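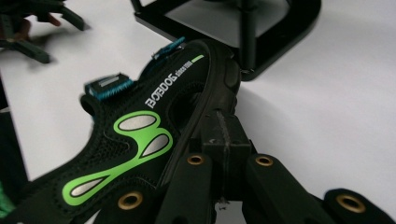
*A black BOBDOG children's sandal with a bright green and silver-grey graphic on the side.*

**Sandal swap is back, and it's bigger than ever**

October 29, 2025 -- Summer may feel like ages ago, but the children's shoe swap at Balora Hall has just had its best day yet, and sandals stole the show! Families brought in 121 pairs of outgrown shoes over one afternoon, and more than 40 of those were sandals, many of them a single summer old at most.

The idea is wonderfully simple. You bring a pair your child has grown out of, you get a paper token, and you choose another pair from the tables. If you have nothing to bring, you can still take a pair home, no questions asked.

Grigore Ursu started the swap in May after clearing out the cupboard under his stairs and finding four pairs of his daughter's shoes in there, all too small and all far too good to throw away. "She'd had one pair for a fortnight's holiday and then her feet shot up," he said. "I thought, there must be a child on our street who could run about in these!"

There was, and that child's mum had a bag of wellies to pass on in return. The first swap took place in the Ursus' front garden on Kudent Road. By the second, it needed a hall.

Shoes are sorted by size along the tables, with the tiny ones nearest the door so that parents with buggies don't have to squeeze through. Hook-and-loop fastenings are the ones everybody asks for -- small children can manage them on their own, and they can be let out a bit for a wide foot. Berkay Bayram, who looked after the sandal table, spent much of the afternoon with a stiff comb, picking fluff and dog hair out of straps. He was delighted with the results. "Five minutes with a comb and they grip like anything," he said. "People bin them when all they need is a clean!"

Bright colours went quickest, as they always do. Anything with green, a cartoon or a flashing heel was gone within the first hour, and one little boy refused to take his new pair off and walked home in them with his socks on, in the drizzle.

School shoes and trainers were in shorter supply, and the organisers would love more of both for next time, particularly in the larger children's sizes. Pairs should be wiped down and fastened together, with the size written on a bit of tape if it has rubbed off inside. Anything left over stays in storage at the hall until the next swap, so there should be plenty of sandals ready and waiting when the warm weather comes round again.

Drop-offs can be left in the blue crate in the hall porch.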